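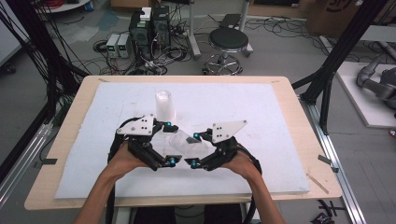 Cup and bag or wrap

Subject: Re: [bulloscombe-kitchen] cups, bags, and what goes in which bin
Date: Mon 29 July

Sorry for the slow answer, typing this between two other things. Replies under the quotes.

> Can someone please settle the bin question before the summer fair?
> Last December we had a whole load from the hall sent back by Ornuner
> because of plastic bags in the recycling, and the town charged us for
> it. I've now read three different things on the list. One says cups
> are fine if rinsed. One says no cups at all. One says bags are OK if
> they're clear. My block just wants one answer we can tape to the lid.
> Also is the Gustham drop-off still open on Saturdays or did that stop?

OK so, called Ornuner this morning, on hold forever, but got a person in the end. What they told me:

Bags and wrap – no. Clear or not makes no difference. Bread bags, produce bags, the film off a case of water, none of it goes in the blue bin. It winds around the rollers at the sorting plant and they have to shut the line down and cut it out. That's what got our load sent back in December. One bag on top probably gets pulled by hand, but a bag full of bags, no chance.

Cups – depends on the number on the bottom. 1 and 5 yes, if empty and rinsed. 6 no. No number, trash. Lids come off, straws are trash always. Doesnt need to be spotless, just no liquid and no food stuck in it.

Paper cups are trash too, they have a lining. I know, I was annoyed as well.

Labels and stickers on bags: for the store drop-off you should peel the paper ones off if they come off easy. If not, leave it, they said a small label is not going to sink anything. Receipts out of the bag though, please.

> One says bags are OK if they're clear.

That was me, in the spring. Wrong, sorry. I was going by the old leaflet and the old leaflet was for the other hauler.

Drop-off for film: Gustham is still open but hours changed. Saturdays 8 to noon only, nothing during the week now. The cage for film is behind the cardboard, on the left as you drive in, badly marked. Bags have to be dry. If they're damp in there the whole cage goes moldy and gets landfilled, seen it happen. The Costache market also has a box by the carts, takes bread bags and wrap, any day they're open. No crinkly stuff, so no chip bags, no wrap from flowers.

The test somebody posted last year is a good one btw – stretch it with your thumb. If it gives, it goes in the film box. If it just tears or crackles, trash.

For the fair. We have 500 cups on order and I checked the listing, they're a 5, so they can be recycled if people don't leave lemonade in them. Suggest:

one bucket to pour out into, next to every set of bins
blue bin with NO liner. Last time we lined them all with black bags and then threw the bag in too, which kind of defeats it
one open box for film at the food tables, I'll take it to Gustham the Saturday after

We have 16 bins promised from the town, half blue half trash. Should be enough if they go out in pairs. Please do not put a blue one on its own anywhere, it just fills up with trash.

The charge for the sent-back load was 173 dollars. I would like to not pay it agian. It came out of the kitchen money, so that's the new kettle gone.

Sign for the lids, feel free to copy and print big:

YES cups marked 1 or 5, bottles, cans. Empty and rinsed.
NO bags, NO wrap, NO straws, NO paper cups.

Still don't know about the compostable forks. Ornuner said no, the box says yes, I'd go with Ornuner but will ask again when I ring them about pickup times. If anyone has the town's new leaflet as a file can you send it to the list, mine is a photocopy and half the back page is missing.

Got to run.

--
bulloscombe-kitchen mailing list
To leave the list, send a blank message with "leave" in the subject line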